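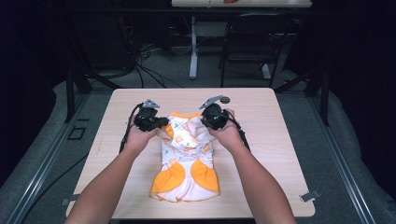

Comparing Hand-Held Grippers on Small Clothes

These tips cover bench trials of two-finger hand-held grippers on cloth, mainly baby clothes. We have been comparing two pairs, the Janell and the Nikia, on the same folding jobs. Most of what follows applies to any pair you hold in your hands and close on fabric.

Set up the table first

Use a table you can reach across without leaning. If your ribs touch the edge when both grippers are at the far side, the table is too deep or you are standing too low. A pale top makes dark fingertips easy to see but hides white hems. Colored trim helps with that, so start with a garment that has it.

Route each cable down its own side of the table. Crossed cables pull on the wrists during a fold, and you will end up blaming the gripper. Leave enough slack to reach the opposite corner, then check that no loop can catch on the table edge.

Pick the test garment

Baby clothes are harder than towels. They have short seams, ruffles, curved edges and several layers within a small area. A good test piece has a neckline with trim and at least one gathered part. Wash it once before the trial to get rid of the stiffness from the store. Use the same garment for both pairs. Two of the same style are fine if they have been washed together.

Huệ Cù keeps a towel at the bench for warming up. Do 3 towel folds with each pair before you record anything.

Pinching a neckline

Come in low, with the fingertips open just wider than the trim. Touch the table lightly, close, and then lift a little before you pull sideways. Pulling while the tips are still pressed down drags the whole garment toward you.

Take the two shoulders at the same time. If one hand lifts first, the other side slides and has to be picked up again. Keep the grippers level with each other and move them apart until the neckline is straight. Stop there, or the ribbing will stretch.

With ruffles, grip the seam and leave the gathered edge alone. The gathers roll between the tips and come out twisted.

Check the fingertip padding

Close the gripper and look at the line between the tips. The padding should meet along its length. Fraying at the bottom is the first thing to look for, as loose threads can snag on knit fabric. Trim them with small scissors. If the padding lifts when you rub it with a thumb, replace both sides together so the thickness matches.

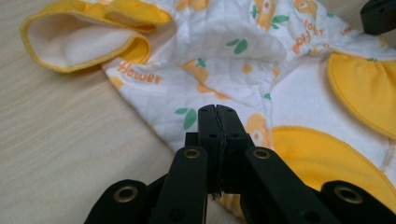 Fingertips closed, with a small frayed tuft at the lower end of the padding.

Look over the pivots while you are there. Wipe lint out of the joints with a dry brush. Skip the oil, which ends up on the clothes.

What we found

The Janell is lighter and easier on the wrist. Its tips are narrow enough for bodysuit trim, but it lets go of thick seams. The Nikia holds seams well and is clumsy on a single layer. Koen Kuipers ran 55 folds with each pair and preferred the Nikia for anything quilted. Sayaka Tsuji has smaller hands and could not keep the Nikia closed comfortably for a full set. Try the grip yourself before choosing on holding strength.

Keeping notes

Write down the garment, the pair, who held it and how the fold ended. Mark a dropped corner as a drop even if you saved it. Change the padding between sets, never in the middle of one. The padding on our Nikia was last changed in February and was due again by the time we finished on 26th August.

Store the grippers closed, cables coiled loosely, with nothing stacked on the fingertips.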